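Gollow arm and hand – pre-purchase check, April

I'm the one signing for this, so my notes are blunt!

[x] Joint housings – light scratches, fine by me
[x] Bellows – get a spare quoted (Piras wants 123 each, ouch)
[ ] Finger linkages – ask about service intervals
[ ] Cables – budget 28 for clips
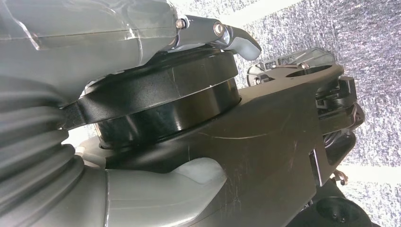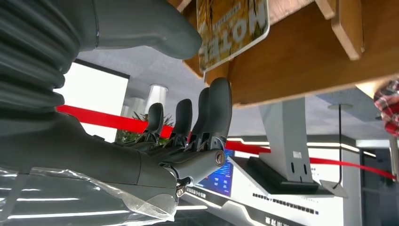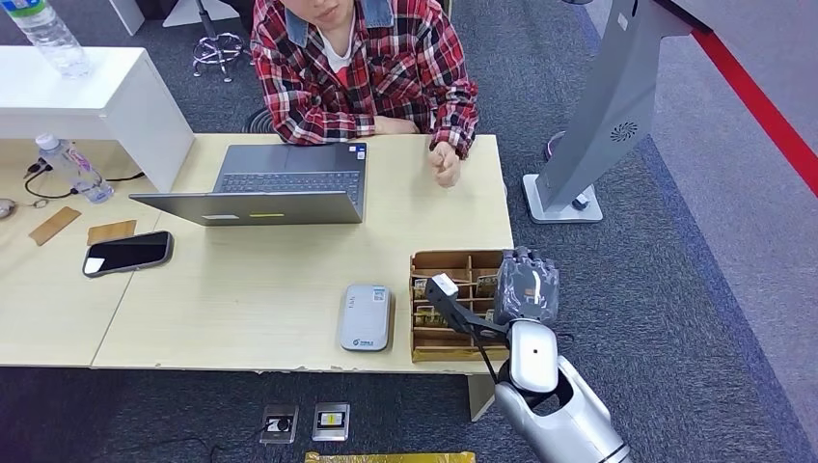
First: scuffs on the black link. Third: the hand by the compartment box.

[ ] Warranty – 18 months offered, I'd push for more
[ ] Freight – almost 400, ask Brotora to match

Itance Equipment Planning – Contact – Back to top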